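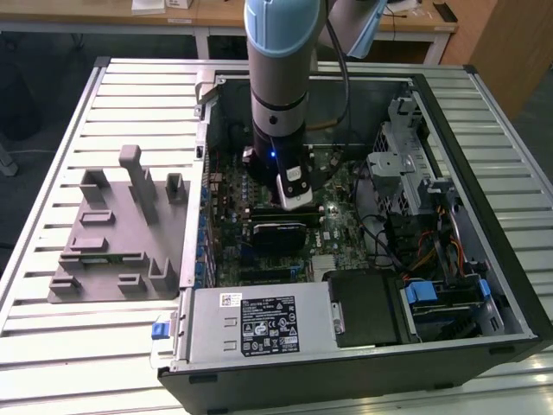 Spring Cleaning Your Desktop Computer (and the Desk Around It)

If your computer sounds like a hair dryer every time you open a spreadsheet, it's probably full of dust. Mine was! I put it off for years because I thought opening the case was a job for people with special tools, and then one February I got fed up with the noise and did it at the kitchen counter. It took less time than cleaning the oven and it was a whole lot more satisfying. I now do it twice a year and I've started doing it for relatives, who pay me in soup.

These are the tips I've collected so far. Most of them are for the tower kind of computer, but the keyboard and cable sections work for everybody.

Before you start

Shut the computer down properly from the menu. Then flip the switch on the back of the power supply, if there is one, and pull the plug. Press the power button once more with the plug out and hold it for a few seconds, which drains what's left in the circuits.

Take a picture of the back with your phone before you unplug all the cables. I cannot say this loudly enough. You will not remember which of the two identical speaker jacks you were using.

Clear more space than you think you'll need. A towel goes down first if your table scratches, but take it away from the inside work, and don't work on a rug in socks. Touch a bare metal part of the case every now and then to get rid of static.

Go outside if the weather's dry, or into the garage with the door up. The first puff of air out of a neglected computer is really something, and you don't want it settling on the butter.

What to use

A soft paintbrush, one inch wide, never used for paint. I got mine in a bargain bin and it's the best tool in the whole kit.

Canned air, or one of the little electric blowers. My neighbor Annelore Lindemann lent me her Birnov blower and I liked it so much that I bought my own the same week. It's loud and it's an ugly shade of orange and I love it. If you stay with cans, hold them upright and use short bursts. Tip them over and you get freezing liquid coming out.

Cotton swabs, the pointed kind if you can find them.

Isopropyl alcohol. The higher the percentage the better, but what the drugstore sells is usually fine for the outside and for keyboards.

A muffin tin for screws. One cup per step, going clockwise. This changed my life a little bit. Before the muffin tin I had a saucer, and before the saucer I had a screw under the refrigerator, where it still lives.

Skip the household vacuum for the inside. The nozzle can build up static, and it likes to swallow small parts. It's great for the floor afterward, though.

Inside the case

Lay the tower on its side and take off the side panel. On most of them that's two screws at the back, and then the panel slides toward the rear and lifts away. If it won't move, look for a latch before you pull harder.

Start at the top and work down, same as dusting a room. Loosen the dust with the brush, then blow it out through the open side. Keep the brush light around anything that stands up from the board. You're tickling it, not scrubbing it.

Hold the fan blades still with a finger while you blow on them. They'll whirl like mad otherwise, and that's hard on the bearings. The front and back of each blade both need a wipe with a swab, and the front edge will be the worst.

The metal fins over the processor are where the really impressive felt builds up. Blow from a couple of directions and keep going until you can see light between them. You don't have to take that part off. If you do, you'll need fresh thermal paste to put it back, so leave it for another day.

Memory sticks only need to come out if the machine has been acting up. There's a little clip at one or both ends of the slot. Push it outward and the stick pops up. When you put it back, line up the notch and press evenly until the clip clicks. It takes more push than feels polite.

Don't open the power supply. Blow it out through the grille and call it done.

Filters! Lots of newer cases have a mesh filter at the front or on the bottom that pulls right out. Rinse it under the tap and let it dry all the way, overnight if you can stand to wait. I stand mine in the dish rack with the plates.

Keyboards

Unplug it, turn it upside down over the sink or a sheet of newspaper, and give it a good shake. Then stand well back from what comes out and think about lunch.

For the sticky film on the keys, put a bit of alcohol on a cloth (on the cloth, please, never straight on the keyboard) and go row by row. A wooden toothpick gets the grime along the edges of the space bar.

If your keycaps come off, take a photo first, then pull them and soak them in warm water with a squirt of dish soap. I use a Postach mesh produce bag so they don't go down the drain. Lay them on a towel face up and leave them until they're bone dry — the hollow undersides hold water longer than you'd expect.

Taming the cables

While everything's unplugged you might as well fix the spaghetti. I used to buy plastic zip ties by the bag, 100 or 200 at a time, and then cut half of them off again every time I moved a lamp. Hook-and-loop strips are so much nicer. You can open them as often as you like, and a roll gets cut to whatever length you want.

Bread bag tags make good labels! Write PRINTER or MONITOR on one with a permanent marker and clip it over the cable near the plug. They've got that little hole already in them, it's as if they were made for it.

A binder clip on the back edge of the desk keeps a phone charger from slithering to the floor. Thread the cable through the wire handles. Big clips for thick cables, small ones for thin.

An old shoe box with a hole cut in each end will hide a power strip, but only if the strip isn't loaded with anything that gets warm. I went for a ventilated plastic box from Kindau in the end and it's held up fine.

Putting it all back

Before the panel goes on, look around for a cable that could touch a fan. Tuck it behind something. Then plug in, switch on and listen with the panel still off, hands well away. A ticking sound is nearly always a wire against a blade.

Give the machine a few inches of breathing room at the back and don't park it on carpet. Mine sits on a low plant stand, the Tautahi one with the slatted top, and it collects far less fluff than it did down on the floor. If you have a cat, go higher.

Write the date on a piece of masking tape and stick it inside the panel. My last one says 21 June 2025. That way you'll know next time whether it's been six months or three years, and you can be proud or ashamed as needed.

Leftover canned air is also terrific on window tracks, lampshade pleats and the coils of a toaster that's cold and unplugged. I did every window track in the house with the tail end of one can and then started on the car vents.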